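Prikstead coat drive passes 1,400 and keeps going

The winter coat drive at the Bullo Street hall in Prikstead closed its April collection with 1,417 jackets, coats and padded vests, the biggest haul in the drive's history and 233 more than last spring. What a month!

The drive takes in cold-weather clothes just as people are glad to see the back of them, then stores everything until the first frost. Coats come in from all over town, and a lot of the work happens in people's own homes, with bags going out to households that have offered to check, fold and pack a batch on whatever flat surface they've got. Very often that's the bed.

A made bed turns out to be a pretty great workbench for a puffer jacket. Spread the coat out face up with the sleeves wide and the front open, and there's room to go over the whole thing: zipper, snaps, cuffs, pockets, collar.
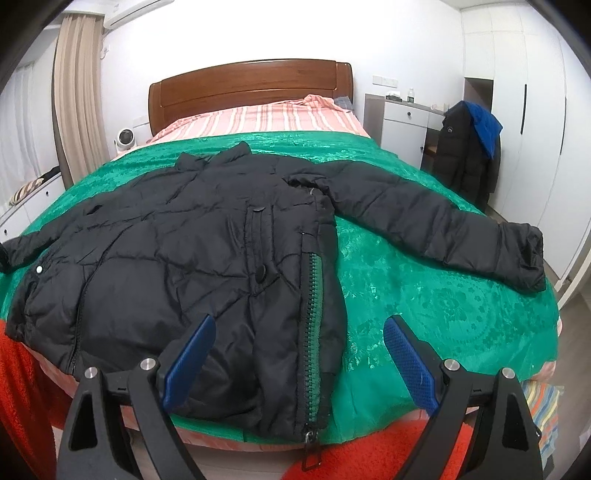
Zippers are where most of the trouble is. The sheet that goes out with every bag asks helpers to run the pull all the way up and down twice, press each snap shut and open it again, and then feel along the pockets for holes (and for the tissues, bus tickets and mints that people leave behind). Anything with a sticking zipper goes into a separate bag for Bouazza Alterations, the shop across from the hall, which has offered to mend the first 21 for free.

Then comes folding, and puffers have a mind of their own. They slide, they puff back up, and they hold air long after you think you've pressed it all out. The method on the sheet is simple enough: sleeves in across the chest, sides to the middle, then fold up from the hem while leaning on it gently with your forearms. Nobody is asked to make it look like a store display. A thick bundle that stays put is just fine, and vacuum bags are out, as months of squashing can leave the filling flat.

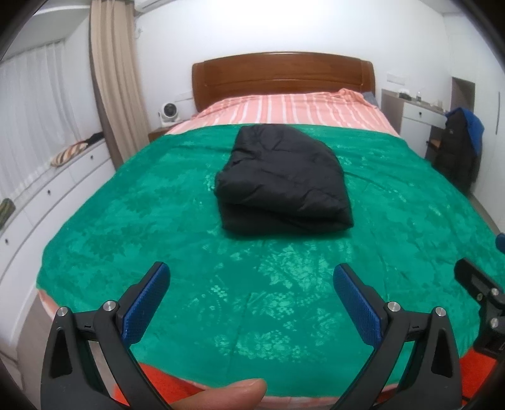

What looks like a padded jacket folded on the bed, with the pink striped bedding showing behind it.

Folded coats go back to the hall, where they're sorted by size and stacked on shelves lent by Fikudska, the moving company on the edge of town. The shelves were set up to hold 900 items. The rest are in the upstairs room for now, and the hall would love to hear from anyone with a clean, dry space to lend until fall.

Children's sizes and extra-large adult coats are still badly needed, and the door stays open for those through the summer. Drop-off is at the side entrance, 10 a.m. to 4 p.m. Please wash coats first if the label allows it, and leave the hangers at home. Packing bags and instruction sheets can be picked up at the same door.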